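Râguebi: quando é que a equipa perde a vantagem depois de um cartão amarelo?

Publicado em Râguebi > Regras e arbitragem

Drodard

Boa tarde. Jogo numa equipa amadora e no último jogo tivemos uma situação que deu discussão no balneário. Íamos a ganhar por dois pontos, o árbitro assinalou vantagem para nós por fora de jogo do adversário, e passados uns segundos um jogador nosso fez uma placagem alta. O árbitro apitou, mostrou-lhe o amarelo e deu a penalidade ao adversário, que chutou aos postes e passou para a frente. 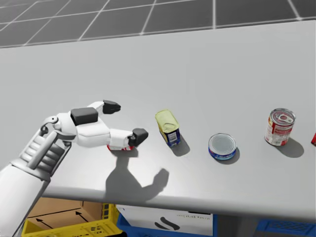
O nosso capitão disse que a penalidade devia ter sido marcada no sítio da primeira falta, porque foi a que aconteceu antes. O treinador acha que o árbitro esteve bem. Faltava pouco para o fim e ficámos com 14 em campo, por isso não houve maneira de recuperar. Alguém sabe o que diz a regra? E o cartão mantém-se em qualquer dos casos?

Skaller

O cartão mantém-se sempre. Jogo perigoso é punido com vantagem ou sem vantagem.

Quanto à penalidade, a regra geral é voltar à primeira falta quando a equipa que tinha a vantagem comete depois uma infração. A exceção é precisamente o jogo perigoso ou desleal. Se a placagem foi acima da linha dos ombros, o árbitro pode dar a penalidade contra vocês. Pelo que contas, parece-me que decidiu bem. Se tivesse sido um simples passe para a frente, voltava atrás e a bola era vossa.

Convém também ver se ele já tinha dito "vantagem terminada". Com a bola a andar mais de 40 metros no campo é natural que a tenha dado por acabada, e nesse caso a primeira falta já não contava para nada.
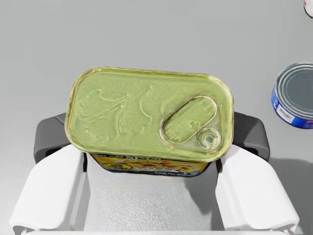 Firnolon discorda em parte e lembra que a vantagem só acaba quando o árbitro o diz ou o mostra, sem uma distância fixa.

Nos nossos jogos há árbitros que a dão por terminada ao fim de duas fases e outros que deixam correr até à linha de ensaio. Falem com ele no fim, com calma, que quase todos explicam.

Espiritu

No meu tempo jogava-se e pronto. Treinem a placagem baixa, que o problema fica resolvido.

Drodard

Obrigado a todos. Já perguntei na terça ao treinador e ele também não se lembra de ouvir "vantagem terminada". Fica a explicação do jogo perigoso.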